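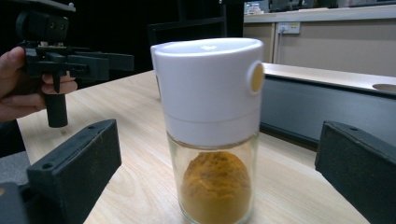 Skosdale présente Lostby, un ensemble de rangement pour les épices de tous les jours

Communiqué de presse, 2021-08-22

Skosdale annonce l'arrivée de Lostby dans son catalogue d'articles de cuisine. L'ensemble réunit un pot à épices doseur et une petite étagère à poser sur le plan de travail. Les deux articles sont vendus séparément ou en lot chez les détaillants du réseau Evemico.

Le pot doseur se compose d'un corps en verre transparent et d'un haut couvercle en plastique blanc. Un bouton rond placé sur le côté du couvercle commande la sortie de la poudre. Le pot convient aux épices moulues : curcuma, curry, paprika, cumin, cannelle. Il convient moins bien aux herbes en feuilles et aux graines entières, pour lesquelles Skosdale conserve à son catalogue ses bocaux à couvercle simple.

Le corps transparent permet de voir ce qui reste sans ouvrir le pot. Le verre se lave à l'eau chaude savonneuse. Le couvercle s'essuie avec un chiffon sec, car l'humidité fait coller les poudres fines dans le mécanisme. Pour la même raison, il est conseillé de ne pas doser directement au-dessus d'une casserole qui fume, mais dans une cuillère ou une coupelle.

L'étagère est en métal noir, sur quatre pieds fins en tube carré. Elle offre 2 niveaux. Le plateau supérieur, bordé d'un rebord à l'arrière, reçoit les pots que l'on prend souvent. Le plateau inférieur est légèrement surélevé, ce qui permet de passer une éponge sur le plan de travail sans tout déplacer.
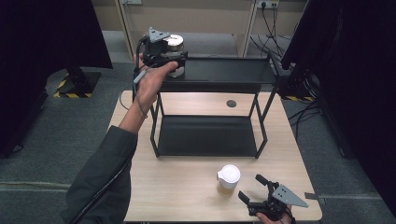

L'espace entre les deux plateaux a été prévu pour des contenants de hauteurs différentes, y compris les petits récipients à bec verseur et à couvercle clipsé que beaucoup de foyers utilisent déjà. L'étagère se place contre un mur, au bout d'un plan de travail ou sur une table. Elle est livrée montée et ne demande aucun perçage.

Le projet a été lancé en février avec l'atelier de design Gunawan, qui avait déjà travaillé avec Skosdale sur une gamme de boîtes à thé. L'atelier a interrogé 184 foyers sur leur façon de ranger les épices. La plupart des réponses parlaient de sachets entamés au fond d'un placard et de pots achetés en double. La forme du couvercle et la hauteur des plateaux ont été arrêtées à partir de ces réponses.

Une première série de 2000 ensembles est disponible dès maintenant dans 80 points de vente Evemico. Les pots supplémentaires sont proposés à l'unité. Des étiquettes vierges, à coller sur le verre, sont fournies avec chaque lot.

Les détaillants qui souhaitent recevoir un ensemble de présentation peuvent en faire la demande auprès de leur représentant Evemico. La notice d'entretien et la fiche technique sont envoyées sur simple demande.

Contact presse : Skosdale, service communication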